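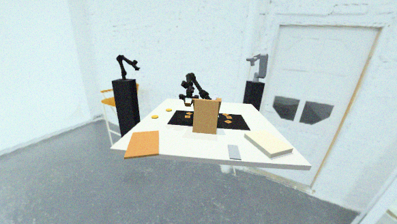 **mneves:** Three fixes a day is fine for the collared elk, but I wouldn't set the same schedule for the turtles. A surfacing lasts a few seconds, and the Kamus tag needs a clear sky for 12 to get a position. Most scheduled attempts will time out and you pay for every one in battery.

**flatbat:** Then trigger on the wet/dry switch and drop the schedule. Our firmware does that already.

> Most scheduled attempts will time out

Only if the almanac is stale. Ours is refreshed over the downlink.

**mneves:** How often do you get a downlink at sea? We logged 608 surfacings on one animal in November and the tag heard the satellite on 6 of them.

**P. Saarinen:** Which antenna, the whip or the patch?

**mneves:** Whip, 300 MHz band, potted in the Gimero housing.

**P. Saarinen:** The whip detunes when there is a film of salt water on the housing. Bench numbers won't show it. We measured ours dry, then sprayed, and the match moved well off the uplink frequency. Hsieh sells a sleeve that keeps water away from the feed point. It adds drag, so check your permit limits first.

**flatbat:** Disagree on the sleeve. It fouls. After one season ours came back covered in barnacles and the link budget was worse than without it. Antifouling paint on the housing did more, as long as it has no copper in it.

**P. Saarinen:** Did you paint over the wet/dry contacts?

**flatbat:** No, masked them. If you coat them the tag thinks it is always dry and transmits until the cell is flat.

**mneves:** That may explain tag two. It went silent in under a week and the last status message had the dry flag set. I'd put it down to a bad cell.

**orla_k:** Check the raw conductivity counts before you blame the paint. Flostitz exports hide them by default, you have to tick "engineering fields" and pull the file again.

**mneves:** Pulled it. Counts are flat from the second day on, so the contacts or the lead to them. Tag three goes out with the schedule off and a hard cap on transmissions per hour.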